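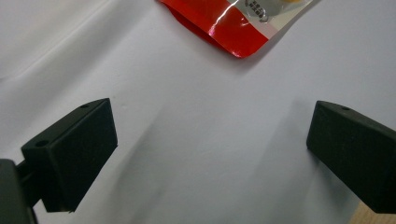
第3章 教示作業|3-2 菓子袋のつかみ方と箱詰めの手本

この節では、両手に教示用グリッパーを持ち、菓子の小袋を透明容器に収める手本動作の取り方を説明します。対象は、Nekbridge ドローレン(Drollen)工場の詰め合わせラインで働く方全員です。プログラムの知識はいりません。毎日の箱詰めで身についた手の動きが、そのまま Uveo の教材になります。

菓子袋は見た目よりずっと手ごわい相手です。つやのあるフィルムは光を強く返しますし、袋の形はひとつずつ違います。角をつまむのか、胴をはさむのか、ベテランの方ほど考えずに選んでいるはずです。その選び方をぜひ見せてください。いちばん楽しいところでもあります!

始める前に

・作業台の白っぽいシートを手のひらでならします。軽い折り目は残っていてもかまいません。端がめくれているときは敷き直してください。
・左右のグリッパーの指を数回開閉し、引っかかりがないか確かめます。
・指の内側に油や菓子の粉がついていたら、乾いた布でふき取ります。
・ケーブルが手首に巻きついていないことを確認します。手の甲の上をゆるく通る程度が動かしやすい長さです。
・腕時計、ブレスレットは外し、長い袖は手首で留めます。

手順A 小袋をひとつつかむ

1. 小袋をシートの上に平らに置きます。向きは毎回変えてください。斜めでも逆さまでも結構です。
2. グリッパーの指を大きく開き、袋の手前で一度止めます。
3. 袋の幅が狭く見える方向に手首を回します。
4. 指先をシートに近づけ、袋の両側にそろえます。
5. ゆっくり閉じます。フィルムが寄って、中身の手ごたえが伝わったところで止めます。
6. まっすぐ上に持ち上げ、ひと呼吸おいてから次の動作に移ります。

注意 強く握りすぎないでください。焼き菓子は割れ、空気の入った袋は破れることがあります。破れた袋は製品に戻さず、青札の回収箱に入れます。

メモ つかみ損ねても、記録は止めずに続けてください。置き直してもう一度つかむ動作も、りっぱな手本です。ヘマント・ラトール(Hemant Rathore)さんの班では、最初の週に取った記録のうち、つかみ直しの入ったものを別にまとめました。ラインで困る場面がいくつも入っていて、調整担当は大喜びでした。

手順B 透明容器に収める

1. 容器を作業台の奥寄りに置きます。両手の指先が無理なく届く位置を選んでください。
2. 背の高い袋から先に入れ、容器の奥側に立てかけます。
3. 続いて小さい包みを手前に入れます。右手で入れるときは、左手の指を容器の手前で待機させます。
4. 平たい包みは最後に差し込みます。容器の縁に引っかかったら、反対の手で軽く押さえます。
5. 両手を容器から離し、指を開いた状態で止めて、ひとつの手本を終えます。

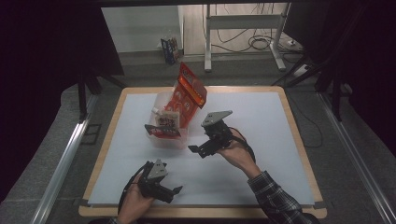 Nekbridge ドローレン工場 工程改善部 教示チーム

手順Bでよくいただく質問が、左右の手の使い分けです。決まりはありません。利き手で全部入れる方もいれば、左右交互に入れる方もいます。どちらも記録に残しましょう。ミーケ・バールト(Mieke Baert)さんは左手で袋を起こし、右手で押し込むやり方で、その動きを取り入れてから Uveo は倒れた袋の扱いがぐっとなめらかになりました。何年も同じ台に立ってきた方の工夫が、こうして隣のラインにまで伝わっていくのは、見ていて本当にうれしいものです。

警告 二つのグリッパーの指どうしを打ち合わせないでください。指の固定ねじがゆるむ原因になります。打ち合わせてしまったときは記録を終え、始める前の確認をもう一度行います。

警告 教示台の枠の内側に顔を入れないでください。台の向こう側に落ちた袋は、グリッパーを置いてから外側を回って取ります。床のケーブルをまたぐときは足元を見てください。

記録の回数と休憩

ひとりが一日に取る手本は、200回を上限とします。慣れてくるとつい続けたくなりますが、手首の疲れは動きに出ます。手本を取る時間は勤務時間に含まれ、箱詰めの出来高には影響しません。

3月末までに集まった手本は2,058件です。このうち128件は、夜勤の皆さんが、静電気で貼りついた袋をはがす動作だけを集めてくれたものでした。これが入ったことで、詰め合わせラインの呼び出しランプが点く場面がはっきり変わりました。以前は袋が重なるたびに人が呼ばれていましたが、今は主に、形の崩れた箱や新しい品種が来たときに点きます。

担当の仕事はどう変わるか

Uveo が入ったラインでは、同じ袋を同じ箱に入れ続ける時間が減り、次の作業が増えます。

・新しい品種のつかみ方を考え、手本を取る
・Uveo の詰め方を見て、直したい動きに印をつける
・見栄えの確認と、贈答用など手の込んだ詰め合わせ

印のつけ方は3-4で扱います。最初は画面の操作に戸惑うかもしれませんが、見るところは今までの検品と同じです。「この入れ方だと、ふたが浮くな」と思った瞬間に押してください。その勘が頼りです。

持ち場の組み替えについては、班ごとの面談で希望を聞いています。手作業のラインに残りたい方は、その希望もそのまま伝えてください。教示に回る方には3時間の実習があり、初回は教示チームの者が横につきます。

うまくいかないとき

指が閉じきらない
袋の切れ端が根元にはさまっていないか確認します。取り除くときはケーブルを抜いてください。

記録が始まらない
左右どちらかのグリッパーが認識されていません。両方を台に置き、指を開いたまま開始ボタンを押し直します。

袋がすべって持ち上がらない
つかむ位置を袋の中央に寄せます。それでもすべる品種は、品名を教示日誌に書いておいてください。指先のパッドを替えて試します。

容器が動いてしまう
空の容器は軽いので、最初の袋を入れるときだけ反対の手の指を添えます。

この節の改訂日:2025年4月6日
手順への提案は教示日誌の最終ページか、ステリオス・ディミトリウ(Stelios Dimitriou)まで。思いつきの段階でも歓迎します。

次の節:3-3 記録の見直しと保存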